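Gallery: the arms come to Buten

Posted 16th March

If you've walked past the old packing hall lately you'll have noticed the lights on at all hours. We've been moving parts of the toy block line over to robot arms since last June, and people in the other buildings keep asking what it looks like in there and (fair enough!) what happens to everyone's jobs. So here's a small gallery from the test benches, with some notes from those of us who work beside them every day.

A quick bit of background for the newcomers. Buten makes wooden blocks in 578 shapes, sizes and colours, and until last year every one that went into a mixed set was picked by hand. A full shift meant 200 boxes per person. I did it for 5 years and I can still feel it in my right shoulder when the weather turns. The picking is the bit we wanted to hand over first, and the bench is where we work out how.
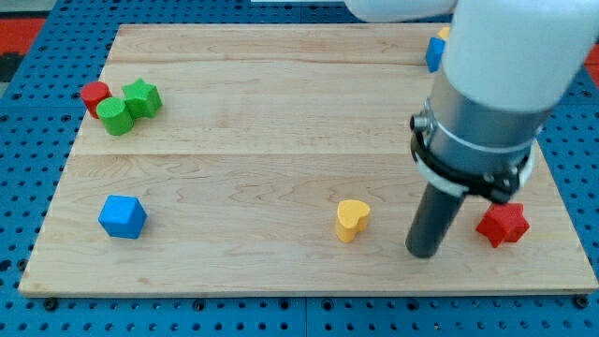
Most of the learning at the bench goes into shapes. Cubes and cylinders are easy to describe to a machine. Stars and hearts are much more fun, all those points and curves, and they can turn up facing any which way. The old pickers are brilliant at this stage because we know which blocks love to roll, which ones hide behind their neighbours and which two greens get mixed up late in the day. That knowledge was never written down anywhere. Now it goes into the Pedutska log, our shared notebook for the project, and the engineers from Geltico read it every morning before they change a thing.

The jobs have shifted quite a bit. Two of us from picking now set up the trials full time, laying out blocks, running the arm and noting what it did. Others have moved to finishing and inspection, where you get to sit down and there's a window. We rotate every 2 hours, which was our own idea, and the Babalola building is about to copy it. My favourite change is the noise. You can have a proper conversation at the bench, and I've learned more about my workmates' gardens this year than in all the years before it.

There are grumbles too. Training hours were squeezed in around the busy season, the new roster took a while to settle, and some people miss the rhythm of the old tables. All of that is in the log as well, and the training has since been moved to paid mornings.

If you'd like a turn at the bench, put your name on the sheet by the hall door. Wear closed shoes, tie back long hair and bring your own mug.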